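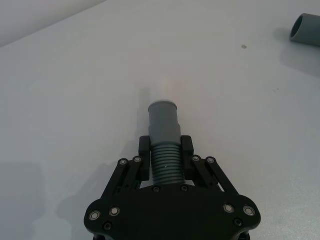

3.2 Ribbed ends and plain collars

I'll admit I came to corrugated hose late. For years I thought of drain plumbing as a solved problem, the kind of thing you buy in a bag and forget under a sink, and then Gil-soo Wang handed me a box of Taltier parts and asked me which end leaks. The easy answer is "the bendy one," and it's wrong more often than I'd like! A fitting such as the gray one held upright there, ribbed below and a smooth collar above, gives you two very different surfaces in one short piece. The ribs flex and forgive a bad angle. The collar forgives nothing, so if the rim goes in crooked, it stays crooked. We logged 603 hand-made joints in the first round (Cosmin Ene made most of them, and has the thumbs to show for it), and the collar was where people slowed down and started muttering.

What we wanted to know was pretty simple: does it matter which side gets the connector first? The Plernum guide says to seat the connector in the fixed part and bring the hose to it. Drurna's says the reverse. Neither says why. I had always done it whichever way I picked the parts up, and so had everybody I asked.
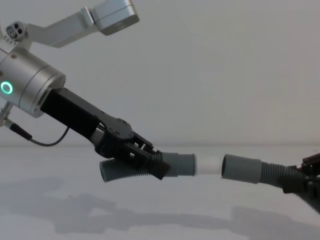

Joining hose to hose muddies this nicely, as neither side is really fixed. Both ends want to wander, and a short connector pushed into one of them turns that end into the "stiff" one for the rest of the job. Our people found this easier than aiming two floppy mouths at a loose tube - no surprise there - but they also tended to stop pushing too soon on the second side. We ended up asking them to seat the first side, let go, look, and only then start the second. It feels fussy for a while and then you stop noticing.

Rigid fittings are a different animal, and I've kept them out of the hose totals. With a branched piece you have more than one opening to think about, and each one points its own way once the part is set down. Cosmin likes to turn the piece before picking it up. I like to pick it up and turn it in the air, and we never did settle that one. Both habits are lumped together in the results in Section 4.
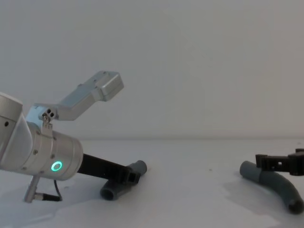
Figure 3. Gray plastic fitting on the white tabletop, one open end facing up and to the right, the other to the lower left.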